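**About us**

Clevitis is a small cloth repair and folding school in Pukatthorpe. Started by Rajkumari Mathur and Ashok Nigam with two tables and a borrowed iron. Now 34 students a term, evenings mostly, plus mending work for hotels and a couple of theaters.

What we do — napkins, table linen, dust cloths, curtains. Sorting, patching, pressing, folding, packing. Last year 394 tablecloths went through the back room. We don't do wedding dresses, please stop asking Irena.

**How we work**

Each job gets its own tray. One cloth or one set per tray, ticket goes with it. Cloths come in crumpled and thats fine, don't iron them at home first, it hides the thin spots.

Tables are covered in white before class. Stains and loose threads show up quick on white, and Jitendra Sengar changes the cover when it gets marked. Lights stay low till the evening group comes in at 6.

Beginners start on plain beige cotton. Cheap, forgiving, we buy it in 240 yard lots. Then stripes, then damask if you last.

**Who's here**

- Rajkumari Mathur — teaching, folding, the final check
- Ashok Nigam — accounts, deliveries, keys
- Irena Witkowska — patching and darning
- Jitendra Sengar — tables, trays, supplies
- Tarun Pathak — new students, call him first

**Visiting**

Ring the side bell, the front one is broken. Parking behind Kakakhel bakery, free after 5. New term in May, places are going so dont leave it late. Waiting list is open for the fall aswell.

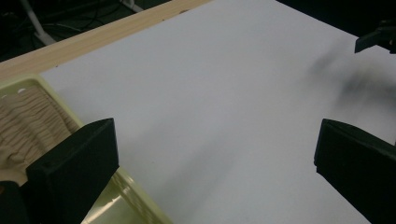 Beige cloth in its tray, white-topped table.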